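Search this site Search Enter keywords

Skinberg Hall craft market: opening-up checklist with comments

Last updated April

Welcome back, stallholders and helpers! The hall scrubbed up beautifully over the break and the walk-through was a pleasure. The list follows the order you'd walk it, starting at the street door. Tick as you go and write your own comments underneath, because the scribbles in the margin are the best part of the old sheets and half of what's below came from them.

ENTRY AND FOYER

[x] Street doors open fully and hook back
Both hooks hold. The left one wants a firm push (lean on it with your hip!).

[x] Mat flat, no curled corners
New mat, lovely and heavy. Lift it at close so the boards can dry.

[ ] Ramp rail tight
Wobbles at the bottom bracket. Two longer screws should fix it. Please don't open the ramp to the public until this one is ticked.

[x] Exit sign lit
Bright as anything with the foyer lights off.

MAIN HALL

[x] Aisles clear
Keep every aisle wide enough for a wheelchair and a pram to pass. The tape marks on the floor are back, in yellow this time, and they look terrific.

[x] Trestles locked
All good except table 4, where the catch slips if you bump it. It has a red tag on it and lives under the stage until it's mended. Leave it there, even if we're one short on Saturday.

[x] Leads and power boards
Tags all current. No boards plugged into boards, and no leads across the aisle, taped or otherwise. If your stall needs a lamp, ask for a spot on the north wall.

[ ] Heaters
Three work well. The one nearest the kitchen smells of dust and should be vacuumed before it's used. Keep cloths and coats a good metre away from all of them.

[x] Breakables
Pottery, glass and china sit back from the table edge, with the heavy pieces at the bottom of any shelf. I love how the Breron pottery stall does this, with a lip of timber along the front. Worth copying!
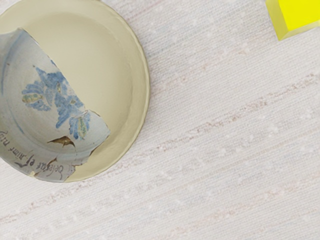
[x] Shelving and display stands
Anything taller than your shoulder gets tied to the wall rail. We have plenty of strapping in the grey tub. Give each stand a decent shake before you load it, then another once it's full.

KITCHEN

[x] Fire blanket and extinguisher
Both on their hooks and the gauge is in the green. The bin has been moved so you can reach them in one step, a huge improvement.

[x] Urn
The Sampaio urn is back from repair and the tap no longer drips. Fill it where it stands, please. Carrying it full is how we got the dent in the lino.

[ ] First aid kit
Short of burn gel and small dressings. On the shopping list.

OUTSIDE

[x] Marquee weights
Every leg has its weight. If the wind gets up, the sides come off first and the roof straight after.

[x] Car park
Potholes filled with gravel, and a great job too. Cones go along the Nirberg Street side before the first van arrives at 6.30 am.

STILL TO DO BEFORE OPENING

Ramp rail screws
Vacuum kitchen-end heater
Burn gel and dressings
Catch on table 4 (can wait)

Put the finished sheet in the blue folder behind the kitchen door.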